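Two new pairs of hands at the Relholm cup room
14/09/2021

If you have ever sent back a cup from the Relholm canteens, the chances are good that it passed under the nose of Balthasar Hollenstein, who has been sorting, checking and turning over returned cups in the back room on the ground floor for longer than he cares to say. Since April he has had company at the bench, and he would like everyone to stop asking whether he minds.

"I don't mind," he told us, pulling out a stool and clearing a stack of trays so we could sit down. "My shoulders are very happy, if you want to know the truth."

The company in question is a two-armed station put together by Tefera, with a hand at the end of each arm, and it has been given the part of the job that the cup room crew always liked the least. On a busy day 2,000 cups come back from the canteens, and every one of them has to be picked up, tipped over and set on the right tray for washing. It is easy work for the first hour and rather less easy by the fourth, as anyone who has covered a shift down there will be glad to explain to you at some length.

For now the station takes 300 cups a day and the crew takes the rest. The plan is to bring it up to 800 by the time the new canteen opens at Stirkolau, but Xiaoyan Qiu, who runs the cup room and fought hard to have a say in how the thing was set up, is in no hurry at all. She spent much of the spring going back and forth with the people from Tefera over small matters that turned out to be large ones, such as how high an arm should lift before it turns, and where a person can comfortably stand while it does.

"They came to us with a very nice plan for a room that wasn't ours," she said, laughing. "So we walked them through a lunch rush, and then they went home and drew it again."
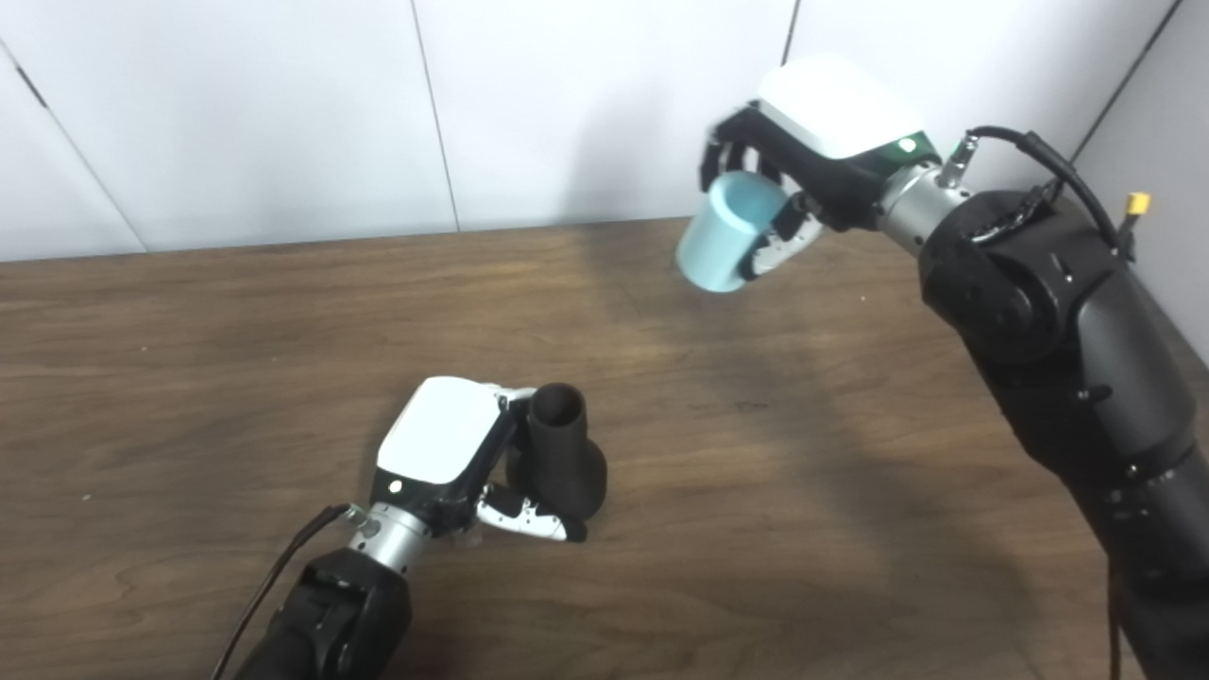
One arm lifts a light blue cup while the other keeps hold of a black piece near the tabletop.

What has changed most, by Qiu's account, is the shape of the day. The crew used to split up by tray, each person staying put until the break. Now they change places every 90 minutes, and everybody has learned to start the station, stop it and teach it a new cup, a skill that used to mean a phone call and a wait. Checking for chips and cracks stays with people, and so does the stacking — Hollenstein has firm opinions about stacking and was kind enough to share them all. No jobs have gone, and Qiu says she has that in writing through the end of next year. She would like it for longer, and she has asked.

Not everything is settled. The crew finds the station slow with the taller cups, and there is a running debate over whether the radio can be moved closer to the bench now that people stand on the other side of it. A second station, meant for the Lostex building across the yard, is waiting on a decision about floor space.

Anyone on staff who wants to see the bench at work can stop by after the lunch rush. Ask for Xiaoyan, and please bring back your cups while you're at it.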